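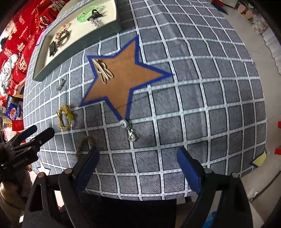 Re: open day, sorting station

On Tuesday Kiprono Ondieki wrote:

> Can the gripper demo run 10 minutes? Also, what are visitors sorting?

Ten is fine. Two operators per session, 5 minutes each at the controls. Items are small accessories on the grid mat: bracelets, hair ties, cord. Keep the centre of the mat clear of bags.
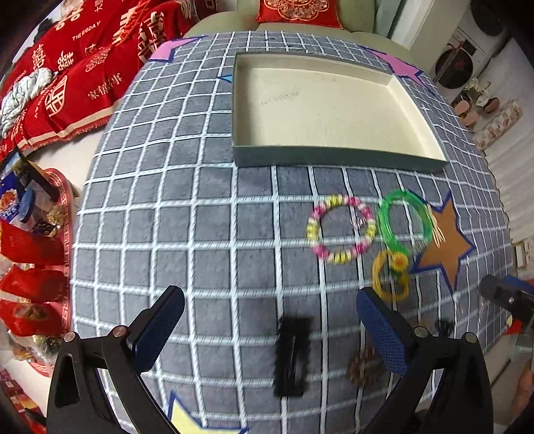
*Grid mat with open box lid, beaded bracelet and hair clip.*

Larysa has the Trako schedule. Send changes to her, not the list.

Leonie Hauser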